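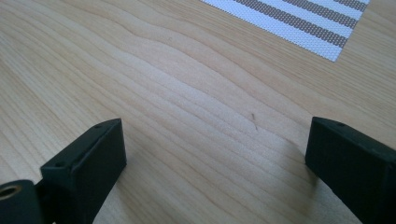
The tabletop with one of the striped placemats on it. The mat has a fine weave, white with taupe-brown bands.

How to look after a wooden table and woven placemats

Posted Jan 16, 2026

We eat at our table, do homework at it, wrap presents on it and now and then repot a plant on it when the weather's foul, so it gets a fair bit of wear. I've had quite a few messages asking how I keep the finish looking nice with a family on top of it all day, and my routine is so simple that I feel a bit silly writing it down. But here we go, put the kettle on.

What you'll need

A bucket or basin of lukewarm water
A small squirt of mild dish soap (I use the Rosora one, but any gentle soap will do)
2 soft cotton cloths, old T-shirts are perfect
A dry tea towel
A soft brush for the mats, such as a nail brush or a baby's hairbrush

Step 1. Clear the table and lift the mats

Take everything off, and lift the mats straight up instead of sliding them. Crumbs work their way through a woven mat and sit underneath, and if you drag it you're dragging grit over your finish. Carry each mat to the sink or the back door and give it a good shake.

Step 2. Dust first

Go over the whole top with a dry cloth before any water comes near it. I follow the grain, even where it wanders (ours is very wavy, which I love, though it does make me feel as if I'm wiping a river).

Step 3. Wipe with barely damp soapy water

Dip a cloth, then wring it out as hard as you can, and then once more. It should feel cool in your hand and leave no puddles at all. Work in sections no bigger than a tea tray. If you hit a sticky spot, lay the damp cloth over it for a minute and let it soften. Please don't reach for the green scourer! I did that on our old table in a hurry one August, and the dull patch was there until the day we gave it away.

Step 4. Rinse and dry

Wipe again with the second cloth and plain water, also well wrung out, then dry right away with the tea towel. Now crouch down until your eyes are nearly level with the top and look across it towards the window. Any smears you've missed will show up in the shine, and a bit more rubbing with a dry part of the towel will lift them.

Step 5. Wash the placemats

Mats with a fine plastic-type mesh can nearly always be washed by hand, but check the label if yours still has one. Lay the mat flat in the sink or on the draining board, wet it, and brush gently along the stripes with soapy water. Flip it and do the back as well. White bands show up everything, tomato sauce most of all, and for those I make a paste of baking soda and water, dab it on, leave it for 4 minutes and rinse.

Dry them flat on a towel or hang them over the shower rail. Don't fold them, and don't be tempted to put them on the heater. My neighbour Uthai Rojanasak rolls his in a bath towel first and presses down with his forearms to get the water out, and I've been doing the same ever since he showed me.

Step 6. Put everything back

Make sure the mats are dry on both sides before they go back down. A damp mat left on wood overnight can leave a cloudy mark. I like to shift each one along a little every week, too, so the wood gets its share of daylight and the colour stays even.

How often?

A dry wipe after dinner, the full routine once a week, and the mats whenever they look like they need it. In our house that's usually after spaghetti.

A few questions I've been sent

Can I use vinegar? I don't. It can dull some finishes over time, and soap does the job.

What about polish? Only if your finish calls for it. Try a little underneath the table first and leave it a day.

My mats have curled at the corners. Lay them flat under a stack of heavy books for a couple of nights. Cookbooks are my favourite for this, being the heaviest things in the kitchen.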